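Notebook, dye kitchen, April

Weld and madder on wool, second round. Written the same evening, with corrections by Marlies Grabner in the places where my memory was not good.

9.20. Fourteen skeins from the Trornus lot, each tied loosely with cotton in four places. I weighed them dry before scouring. Flurina Prantl thinks that the Trornus wool has more grease in it than the last lot, and the scouring water was indeed quite brown. I changed the water one time more than the recipe asks.

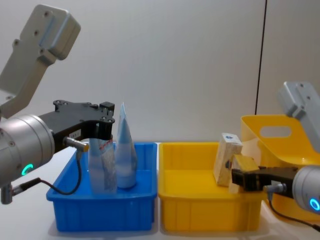 Blue bin on the white table.

Mordant was alum with a little cream of tartar, as in round one. The bath went up slowly and then I held it for an hour under the simmer. I must write here that the thermometer with the cork handle reads too high. I compared it with the new one from Hofstetter and the difference was 2 degrees. So all temperatures from round one should be read a bit lower, also the ones in Flurina's table. I have put a pencil note beside them.

While the wool was cooling in the pot, Marlies and I chopped the weld. It is last summer's, dried in bundles, and the stalks are hard as wire. We soaked it and cooked it, then strained through the old curtain. The smell is not pleasant and stays in the hair.

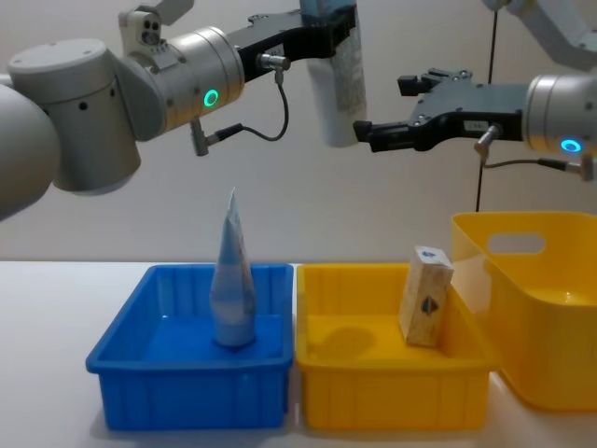

First weld bath gave a clear, rather cold yellow. A spoon of chalk made it stronger within minutes, and I regret that I did not do this in round one. The second bath, from the same plants, was paler but still useful. Marlies would like to overdye these pale ones with indigo next month, and I agree, they are too weak to show alone.

Madder was more difficult. The Fletine powder is very fine and sits in the wool like dust. I rinsed and rinsed. Next time it must go in a bag, also when it says on the packet that this is not necessary. I kept the pot low for a long time, but during lunch it climbed, and the last 2 skeins came out browner than I wanted. Flurina likes them. I do not. 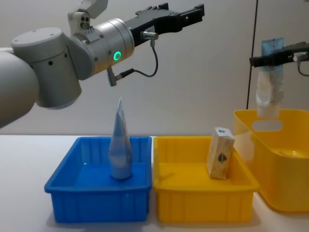
Question for Marlies: does our tap water have changed since winter? The red from the Tomeo sample card was made here with the same weight of madder and it is clearly more orange. Perhaps it is only the age of the powder. I would try one small pot with rain water before we order again.

Drying overnight on the rods, away from the window. Labels are on the cotton ties, written in pencil; the ink ones ran last time.
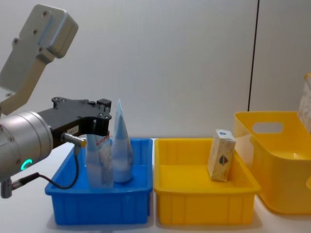

Blue bin, shallow yellow bin and the taller yellow basket.

To do: light test strips for both yellows, half covered with card. Wash test with the neutral soap. Weigh the rest of the alum. Give back the big sieve.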